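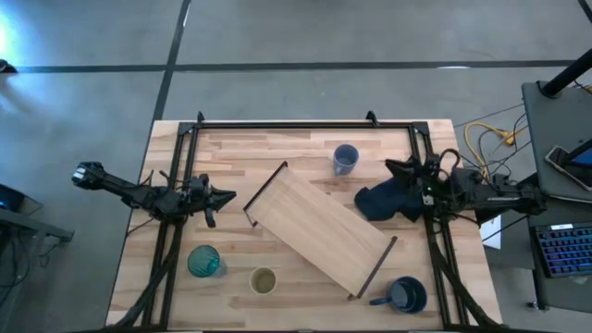

The tray question

Four cups, one tray, and still I managed to spend most of an evening on it.

I should explain that I own no matching cups. I used to. There was a set of eight from Luline, bought in a fit of adulthood, and over the years they went the way of all sets, until I had two left and gave those to my sister out of spite. Since then I've picked up whatever was going. The pale blue-grey one with the wide rim came from a shop in Fallamgate that has since become a different shop. It is lovely to look at and lets tea go cold in the time it takes to find a biscuit. The green glass one I drink water from, mostly. The little cream-yellow one is too small for anything but coffee, and too small for the amount of coffee I want.

Then there's the navy mug. The navy mug has a handle, so everyone who comes round goes straight for it, and I end up with the small yellow one in my own home.

The tray was supposed to bring order to all this. Pale plywood, a thin dark rail at each short end, nothing along the sides. I'd been looking at a Doucet one for months and it was £177, a sum I'd expect to include someone carrying it for me. Mine was £29. I've put it on the butcher-block table, at an angle, because I read somewhere that a thing set at an angle looks relaxed. It looks as if somebody bumped into it, but I've left it.

What I can't settle is whether the cups live on the tray or only travel on it. Delphine Tillman, who used to lay tables for a living at the Grasell and has never got over it, is firmly of the travelling school. Cups stand round about, tray stays clear, and you load it when there's something to take somewhere. If they live on it, she says, you've bought a very low shelf. I said I'd paid for a tray and wanted to see it being used. She asked which cup I'd put at the end with no rail and I said both ends had rails, and she said yes, but the sides don't, do they.

They don't. I'd been thinking of that as a clean line.

So for the moment it's her way, cups around the outside. The cloth is navy too, near enough the colour of the mug, and I'd like to claim I planned that. I have never folded it. I did iron it once, last July, for a lunch that was moved into the garden.

If anybody has a view on felt pads for the underneath, I'm listening. The table marks if you so much as look at it, and I'm not oiling it again before the summer's out.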